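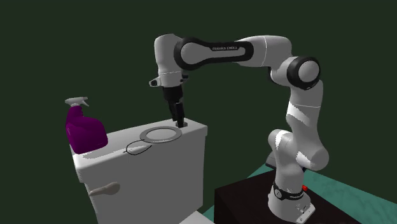

Zarholm Island Desk – regional news and briefing subscription

Weekly politics and economy briefing for people who work in or with the Pacific. Comes by email, plus a PDF if your office still prints things. Written for aid staff, shipping agents, exporters, school libraries, anyone who needs to know what a budget vote or a port closure means before the week is out.

New this season: fisheries licensing tracker, moved out of the main briefing and into its own sheet. Subscribers on the old plan get it automatically, no need to write in.

What you get

Main briefing, 7 pages, same layout every week. Elections and cabinet changes first, then budgets, trade, shipping, health, weather damage. Sources listed at the end of each item, with links where the paper or ministry puts things online. Plenty don't.

Short alerts between issues. Only when something really moves – a no-confidence motion, a border rule, a cyclone warning upgraded. Some weeks none at all. August was busy.

Fisheries sheet. License rounds, observer rules, landing fees where published. Spreadsheet format, opens in anything.

Archive. Over 800 back issues, searchable by country and topic. The oldest ones are scans and the search is patchy on those, we are working thru them from the newest end backward.

Plans

Reader – one person, main briefing and alerts. No archive.

Desk – up to 7 people at one organization, everything above, full archive, fisheries sheet.

Library – public and school libraries, unlimited readers on site, printed copies on request. Printed copies mail from the Gretville office and can be slow to the outer islands, so most libraries take both.

Prices are on the order form and depend on where you're billed. Pacific-based organizations pay the lower rate on all plans. Students get Reader at half price with a school email address.

Delivery

Email goes out at 6 a.m. Fiji time. If it isn't there by 9 check the spam folder, then tell us. Government mail servers block the PDF pretty often – ask for the plain text version, it's under 400 KB and gets through nearly everywhere. Text version has no charts. Tables are kept.

Low bandwidth page: same content, no pictures, no scripts. Link is at the bottom of every email. Works on old phones.

Languages

English main edition. French edition follows 2 days later and covers the same items, with extra space for New Caledonia and French Polynesia. Tok Pisin summary, one page, included with every plan. Bislama is being looked at, no date yet.

Who makes it

Zarholm is the publisher. Editing is done at the Fenddale office, printing and mailing at Gretville. French translation by Mohammadi Language Services, who also handle the Tok Pisin page. Country correspondents are freelance and paid per item. We don't take sponsored items and we don't run op-eds. Corrections go at the top of the next issue, and get added to the archive copy as well.

Reusing our material

Quote up to two paragraphs with credit. Forwarding inside your organization is fine on Desk and Library, not on Reader. Radio stations may read items on air, please say "Island Desk" somewhere. Anything longer, write first, we usualy say yes.

Changes and refunds

Move up a plan any time, you pay the difference for the months left. Moving down happens at renewal. Cancel within the first month for a full refund. After that we refund unused full months, less bank fees – transfer fees to some countries eat most of a Reader refund so check with us before you cancel.

Renewal notices go to the billing contact only. If that person has left, update it on the account page or the issues will just stop.

Ordering

Order form takes cards and bank transfer. Purchase orders OK for Desk and Library. Invoices in US, Australian or New Zealand dollars, or CFP francs. Sample issue free, French or English, one per address. Access starts when the payment clears, the archive login comes in a separate email.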